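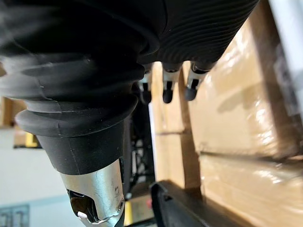
Hi everybody, can you hear me in the back? Good. I'm Elisa Cocco, I do the equipment planning at Girkemard, and I've got twenty minutes on what it costs to get a robot through the door and keep it there. If you came for the control software talk, that's across the hall and you can still make it!

Quick show of hands: who has a quote for a two-arm system sitting in their inbox right now? And who has read the last page of it? (wait for hands)

Okay, so the last page is my favorite. When we started planning the Palumbo cell I did what everyone does, I took the arm price, added the hands, added shipping, and sent that number upstairs. It got approved fast, which should have worried me. Then I sat down with the quote and a pencil and started on everything it left out. Racks. Bins. Floor space. Training days. Spare sleeves for the joints, spare fingertips, spare cables. My list ran to 125 lines by the time I stopped, and plenty of those were cheap, but you still have to buy them and somebody has to sign for each one.

NEXT SLIDE

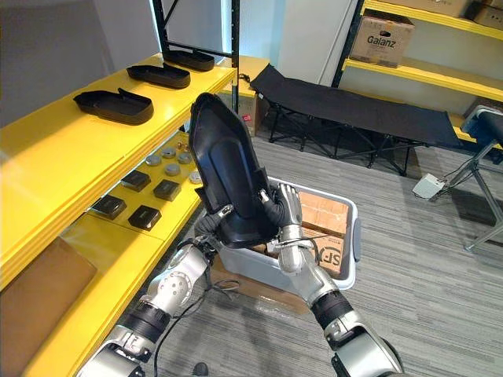 Tray handling between the shelving and the floor bin, two arms on one tray.

So look at what's around the arms for a second. Yellow shelving, black trays, a bin, boxes. I had zero dollars in the first budget for any of that. I figured we'd borrow shelves from the stockroom. Well, the stockroom wanted its shelves back! My advice is to write down every single thing the robot will touch and put a price next to it, even if the price is five dollars.

Same with trays. We ordered 100 and I thought that was generous. We went back for 200 more, at a worse unit price, with a rush fee on top. Ask for the bigger price break up front, even if you only take part of the order now.

(drink water, check time)

Spares. This is the part where people start looking at their phones, please don't. Treat hands and fingertips as something you use up, like tires. I keep a separate line for them, and I do not let anyone raid it for software licenses. We priced ours with two vendors, Clernilel and Skuten, and the purchase prices were so close it made no difference. Lead time on parts was where they split. One could ship a sleeve out of stock, the other one builds to order. I went with stock and I'd do it again.

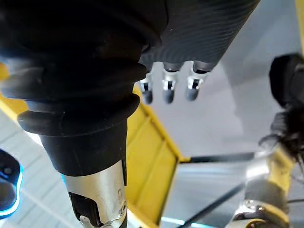 The other thing I'd put in writing is who pays when the cell is down. Ask that question before you sign, because afterward you've got no leverage and everybody gets very polite. Get the response time in hours. Get the name of the person you call. We also asked for one service visit in the first year at no charge, and they said yes right away, so I probably should have asked for two.

Last number and then questions. The spreadsheet we use now has 354 rows, and I'm happy to share a blank copy. Leave me your card or write your email on the sheet by the door. Next revision goes out in October, once I fix the tab for floor space, it's still adding the aisle in twice.

Questions? (if no one asks: lease versus buy, go to backup slide)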